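Kodum 双腕卓上キット　購入前・レンタル前のよくある質問

更新：11月　／　対象：Kodum 標準構成（アーム2本、手首カメラ付き）、学習ソフト Chou、Drestier の導入支援プラン

Wemska の Kodum について、問い合わせフォームに届いた質問をまとめたページです。当サイトは販売店ではありません。Drestier から評価機を有料で借り、32日間使いました。値引きも機材の提供も受けていません。メーカーの公式FAQは Wemska のサイトにあるので、カタログ上の仕様はそちらを見てください。ここには、公式FAQを読んでも分からなかったこと、読んで疑問が増えたことを書いています。

目次
製品の中身について
できること、できないこと
カメラと学習データ
Drestier の導入支援
費用と契約
故障、消耗品、返品
その他

■ 製品の中身について

Kodum とは何ですか。

机に据え付けて使う小型の双腕ロボットのキットです。アームが左右にあり、それぞれの先に2本指のグリッパーと小さなカメラが付きます。人が操作用のハンドルで動かして見本を記録し、その記録を Chou に学習させると、同じ作業を自動でやるようになる、というのが売り文句です。最後の「やるようになる」の部分をどこまで信じてよいかが、このページの大半を占めます。

組み立て済みで届きますか。

半分だけ組み立て済みです。アーム本体は完成品ですが、指、カメラの台座、ケーブルの固定具は自分で付けます。公式には「工具一本で完了」とあります。付属の六角レンチで締められないねじがカメラ台座の裏にあり、手持ちの細いドライバーを出しました。工具は2種類必要です。

説明書は日本語ですか。

紙のほうは日本語です。ただし Chou の画面内ヘルプは英語のままの箇所が残り、エラーメッセージはすべて英語でした。カタログの「完全日本語対応」はインストール画面と紙の説明書のことだと理解しておくのが無難です。Wemska に指摘したところ「順次対応予定」という返事で、時期は書かれていませんでした。

置き場所はどのくらい要りますか。

カタログの設置寸法は、アームをたたんだ状態の数字です。動いている間は肘が外へ張り出すので、両側を空けてください。壁際に寄せると肘が壁に当たって停止します。評価機では初日に二度やりました。停止は正しく働いたので、安全機能の確認にはなりました。

家庭の食卓に置けますか。

クランプが掛かる天板なら置けます。ただ、クランプのゴムが薄く、柔らかい木の天板には跡が残ります。当て板を挟んでください。付属品には入っていません。

■ できること、できないこと

食器の片付けは本当にできますか。

一番多い質問です。Wemska の紹介動画で、食卓の皿をアームが次々に片付けていくからでしょう。

条件付きで、できます。軽いプラスチックの平皿で、机の上に皿以外のものが少なく、皿の位置が見本のときから大きくずれていなければ、そこそこ拾います。条件を一つ外すたびに成績が落ち、二つ外すと見ているのがつらくなります。動画の撮影条件は公開されていません。問い合わせましたが「一般的な家庭環境」という返事でした。うちの台所も一般的な家庭環境のつもりですが、同じようには動きませんでした。

どんな皿で試したのですか。

子ども用に売っているような、縁が少し立ったプラスチックの皿が中心です。片腕が奥から縁に寄り、もう片腕が手前から指を開いて近づく動きを、操作ハンドルで繰り返し記録しました。難しいのは挟む前です。皿の縁は低く、指先は机すれすれまで下りる必要があります。下げすぎれば天板に当たり、上げすぎれば縁の上を滑ります。

操作者の腕前もかなり効きます。手伝ってくれた Feng-yi Yang さんは以前に別メーカーの遠隔操作機を触ったことがあり、記録の出来が私とまるで違いました。同じソフト、同じ皿、同じ机で、Yang さんの見本だけで学習させた場合のほうが明らかに迷いが少ない。カタログの「誰でも教えられます」は、教える動作が誰にでもできるという意味なら正しいです。誰が教えても同じ結果になるとは書いてありません。

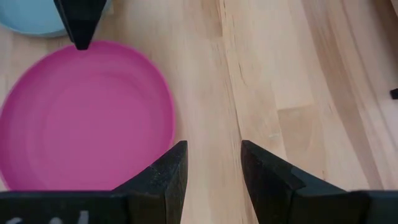

腕前の差は、とくに二本の腕を近づけるところに出ます。相手の指が皿の縁にある状態で、自分の側の指をどの角度で入れるか。私は毎回少しずつ違う角度で入れていて、記録を見返すまで気づきませんでした。Chou はその揺れも律儀に学びます。見本にためらいがあれば、自動運転でもためらいます。

そのため、記録を始める前に動きを決めておくことを勧めます。どちらの腕が先に動くか、指をどこまで開くか、どの高さで一度止めるか。紙に書いて机の横に貼るだけでかなり揃いました。この手順は公式の説明書に載っていません。Drestier の有料講習では最初の30分で教わる内容だそうです。無料の説明書に一行入れれば済むと思うのですが。

陶器やガラスの皿はどうですか。

やめておくべきです。カタログの可搬重量だけ見れば陶器の小皿は範囲に入ります。けれども、可搬重量は水平に保持できる重さのことで、縁を指先だけで挟んで傾けずに運べる重さとは別の話です。陶器の小皿を一枚持たせたところ、途中で傾いて滑りました。下にタオルを敷いておいたので割れていません。ガラスは試していません。試す気にもなりません。

重なった皿を一枚ずつ取れますか。

評価期間中に安定してできたことはありません。二枚まとめて挟むか、上の皿だけずらして終わるかでした。逆に、重ねるほうは比較的ましです。下の皿の真上で離せば、多少ずれても縁が受け止めてくれます。紹介動画でも、よく見ると重ねる場面ばかりで、ばらす場面はありません。

布をたたむ作業は？

ハンドタオルを半分に折るところまでは動きました。その先の「きれいにたたむ」は、きれいの定義によります。角が揃っていなくてよければできます。

成功率はどのくらいですか。

カタログには大きな字で高い数字が載っていて、脚注に「当社規定の試験条件による」とあります。規定の中身は請求しても出てきませんでした。分母の分からない割合には意味がないと考えているので、このページには転載しません。

こちらの評価でも割合は出していません。皿の種類、明るさ、見本の記録者が途中で変わっていて、まとめて一つの数字にすると Wemska の脚注と同じことになります。言えるのは、条件を揃えた日は見ていて退屈なくらい続けて成功し、条件が崩れた日は最初の一枚から失敗した、ということです。平均値で語ると、この極端さが消えてしまいます。

人が見ていなくても動かせますか。

動かせてしまいます。だから困ります。失敗したときに「失敗した」と気づく仕組みが弱く、皿を落としたまま空の指で次の位置へ運ぶ動作を最後までやり遂げます。Chou に「異常検知」という項目はありますが、検知するのはモーターの過負荷と通信の途切れで、皿を持っているかどうかは見ていません。項目名を変えたほうがよいと伝えました。

■ カメラと学習データ

手首のカメラだけで足りますか。

標準構成のままでは物足りません。手首のカメラは指先の周りがよく見える反面、自分のグリッパーが画面の下側を大きく占めます。対象が横にずれると端で切れ、腕が近づくほど全体の配置が分からなくなります。人間なら首を動かして済むところですが、このカメラは腕ごと動かさないと向きが変わりません。

上から見下ろす固定カメラの追加を、Wemska は「精度をさらに高めたい方に」と案内しています。使った印象では、これは追加機能の扱いではおかしい。皿の片付けを動画どおりにやりたいなら初めから必要です。別売りの固定カメラを含めない価格で他社の製品と比べると、判断を誤ります。

照明の影響は受けますか。

受けます。窓際では昼と夕方で挙動が変わりました。つやのある天板や皿の縁は光り方で見え方が変わるためだろうと考えていますが、Chou が内部で何を見ているのかは外から分からないので、推測です。遮光カーテンを引いて天井の照明だけにすると落ち着きました。家庭用をうたう製品で、カーテンを閉めろというのもどうかと思います。

見本はいくつ必要ですか。

公式には「16回の見本から学習開始」です。「開始」という言葉に注意してください。学習ボタンが押せるようになる回数であって、使いものになる回数ではありません。16回で学習させたモデルは、皿の手前まで行って指を開き、そこで悩み続けました。

一つの作業に300回の見本を記録したところで、ようやく同じ皿、同じ机なら任せられるようになりました。途中で何回か学習させ直していますが、増やした分だけ素直に良くなるわけではなく、雑な見本をまとめて消したときに一番良くなった、というのが悔しいところです。最初から丁寧に取っていれば、もっと少なくて済んだかもしれません。それを確かめるには全部やり直すことになるので、確かめていません。

300回の記録はどのくらい大変ですか。

腕より先に集中力が切れます。一回一回は短いのですが、皿を戻し、位置を少し変え、また始める、その間の手間が積み重なります。続けて取った後半の記録は、後で見ると動きが雑でした。休憩の予定も込みで日程を組んでください。Wemska の「導入までの流れ」の図には、見本の記録が小さな箱一つで描かれています。実際の作業時間に合わせて描くなら、あの箱が図のほとんどを占めるはずです。

皿の色を変えても大丈夫ですか。

色だけなら案外平気なこともあれば、まったく駄目なこともありました。見本に複数の色が混ざっていれば対応しやすく、一色だけで学習させると別の色の皿を無視します。「色や形の違いにも柔軟に対応」というカタログの文は、見本に入っている違いにかぎる、と補って読んでください。

失敗した記録は消すべきですか。

皿を落とした記録は消してかまいません。迷うのは、一度つかみ損ねてからやり直して成功した記録です。Wemska のサポートは消せと言い、Drestier の講師は残せと言いました。両方試した範囲では、少し残したほうが、つかみ損ねた後に固まることが減りました。ただし残しすぎると、わざわざ一度つかみ損ねてから成功する妙な癖がつきます。

映像データはどこに保存されますか。

初期設定では Wemska のサーバーに送られます。手首のカメラが向いた先のものは全部映るので、机の向こうに書類や人の顔があればそれも入ります。設定画面の奥に「ローカル保存のみ」という項目があり、切り替えられます。切り替えると Chou のクラウド学習が使えなくなり、自前の計算機が要ります。この引き換えの関係が購入前のページに書かれていないのは不親切です。

送ったデータは製品の改良に使われますか。

利用規約には使うことがあると書かれています。拒否の申し出はできますが、書面での提出でした。受理の連絡はメールで来ました。削除まで済んだのかどうかは、こちらからは確かめようがありません。

他社のアームでも Chou は使えますか。

使えません。記録データの書き出しはできますが、形式の説明書は公開されておらず、書き出したファイルを別のソフトで開くのに苦労します。「データはお客様のもの」という宣伝文句は権利の話としてはそうなのでしょう。持ち出して使えるかという意味では、だいぶ心細い状態です。

■ Drestier の導入支援

Drestier は何をしてくれるのですか。

設置、初期調整、操作講習、そして見本の記録代行です。Wemska の正規代理店という立場で、キットの貸し出しもここが窓口になっています。

頼む価値はありますか。

講習は、最初の一回にかぎれば価値があります。指の下ろし方と左右の腕の順番については、説明書を何度読むより早く身につきました。二回目の講習も受けましたが、内容の半分は追加オプションの紹介でした。

設置と初期調整は、ねじ締めに抵抗がない人なら自分でできます。調整用の治具が付属していて、画面の指示も日本語です。

記録代行はどうでしょうか。

慎重に考えてください。代行では、Drestier の操作者がこちらの机ではなく自社の作業場で見本を取ります。机の色も照明も皿も違います。申し込み時に「現場環境の再現」と説明されましたが、送ったのは皿と机の写真だけでした。届いたモデルは、作業場ではおそらく見事に動くのでしょう。こちらの机では追加の記録が必要で、結局かなりの数を自分たちで取り直しました。

出張での記録代行もあります。割高ですが、頼むならこちらだと思います。評価期間中には利用していないので、出来については何も言えません。

「成功保証」とは何を保証しているのですか。

納品時の立ち会い試験で、あらかじめ決めた作業が一度でも完了すれば合格、という内容でした。失敗しても再試行は何度でもできます。これを保証と呼ぶかどうかは各自で判断してください。契約書の別紙に書いてあり、商品ページには出ていません。交渉すれば合格条件を変えられるそうなので、業務で使う方は必ず「連続で何回」という形に書き換えてもらうことです。

問い合わせの対応は早いですか。

返事は早いです。解決は別です。グリッパーが片方だけ少しずつ開いてくる症状を相談したとき、当日中に再起動の案内が来て、翌日にも再起動の案内が来ました。三通目でようやく技術担当につながり、原点合わせのやり直しで直りました。担当者に届いてからの説明は丁寧で、的確でした。

■ 費用と契約

総額でいくらかかりますか。

構成によって変わり、価格も改定されるので金額は載せません。代わりに、見積書で抜けやすい項目を挙げておきます。

固定カメラとその支柱
交換用の指
Chou の年間利用料（初年度は無料、翌年から自動更新）
クラウド学習の利用枠を超えた分
クランプの当て板
返却時の送料（レンタルの場合）

最後の送料は、評価機を返すときに知りました。梱包箱を捨ててしまうと箱代もかかります。捨てないでください。

レンタルと購入、どちらがよいですか。

迷っているならレンタルです。迷っていない方にもレンタルを勧めます。見本の記録をどれだけ続けられるかは、やってみないと分かりません。そこで嫌になる人には、どんな値引きがあっても高い買い物になります。

ただし最短の契約期間では、組み立てと練習で終わってしまいます。自動運転がどの程度のものか見届けるには、少し長めに借りる必要があります。

Chou の年間利用料を払わなくなるとどうなりますか。

手動操作と記録はできます。学習と自動運転が止まります。すでに学習させたモデルも動かなくなる、という点を見落とさないでください。サポートに二度確認しましたが、返事は同じでした。買い切りの機械を買ったつもりでいると驚きます。

補助金の対象になりますか。

このサイトではお答えできません。Drestier の営業担当は「対象になる場合があります」と話しますが、どの制度のどの枠なのかを尋ねると、資料は出てきませんでした。制度の窓口に直接確認してください。

■ 故障、消耗品、返品

指は消耗しますか。

します。評価機の指は先端から角が丸くなり、天板に当たった回数がそのまま出たような減り方でした。丸くなると低い縁をすくいにくくなります。交換は簡単で、ねじを外して差し替えるだけです。交換したら原点合わせをやり直してください。忘れると、指先の高さが変わって机を突きます。

滑り止めを貼ってもよいですか。

貼ると保証の対象外になる、と説明書にあります。シリコンのシートを貼った人の報告も読者から届いていて、つかみやすくなったそうです。見本を取ってから貼ると見た目が変わるので、貼るなら記録の前でしょう。保証を失うことについては自己責任でお願いします。

動作音はうるさいですか。

モーターの音そのものは静かです。気になるのは、静止しているときに出る細い高音でした。隣の部屋では聞こえません。同じ机で事務作業をする人には耳につくはずです。

子どもやペットがいる部屋で使えますか。

説明書では、動作中は可動範囲に人を入れないことになっています。力は弱く、手が触れれば止まりますが、髪やひもが関節に入ることまで防いでくれるわけではありません。食卓の片付けを宣伝しておきながら可動範囲に人を入れるなというのでは、食事中の食卓で使えないということになります。Wemska には、この点を動画の冒頭に出すべきだと伝えてあります。返事はまだ来ていません。

返品はできますか。

未開封にかぎります。開封しなければ何も確かめられない製品なので、事実上できないと思ってください。初期不良の交換には応じてくれます。評価機とは別に、Yang さんの職場に届いた一台でカメラのケーブルが接触不良を起こし、これは追加費用なしで交換されました。

■ その他

辛口ですが、製品が嫌いなのですか。

嫌いなら32日も借りません。アームの動きは滑らかですし、記録から学習までが一つのソフトでつながっているのは便利です。研究室や学校で、模倣学習がどういうものかを手で覚える教材としてなら、今でも候補に入れます。納得がいかないのは売り方のほうで、教材として優れたものに家事の代行という看板を掛けています。

どんな人なら買ってもよいと思いますか。

見本を取る作業そのものに興味がある人。失敗の原因を探すのが苦にならない人。机と照明を専用に用意できる人。皿を洗い場に運ぶ手間を減らしたいだけの人には、お盆を勧めます。

評価中の動画は公開しますか。

編集していない記録を何本か公開する予定で、Wemska と条件を話し合っています。先方の希望は「成功場面を中心に」、こちらの希望は「失敗も含めて連続で」です。まとまらなければ公開しません。

次のバージョンを待つべきですか。

Wemska は指の改良版と、持っているかどうかを判定するセンサーの開発を予告しています。現物は見ていません。予告された機能を理由に今の製品を買うのは避けたほうがよいです。後付けできるかと尋ねたところ、「検討中」でした。

このページに載っていない質問はどこに送ればよいですか。

ページ下の問い合わせフォームからどうぞ。返信は木曜日にまとめて行っています。機器の故障については Drestier の窓口へ直接お願いします。型番と Chou のバージョンを添えると、再起動の案内が一通分くらいは減ると思います。

関連ページ
Kodum 組み立て時の注意（カメラ台座のねじについて）
Chou の保存先設定を変更する手順
Drestier 契約書別紙の読み方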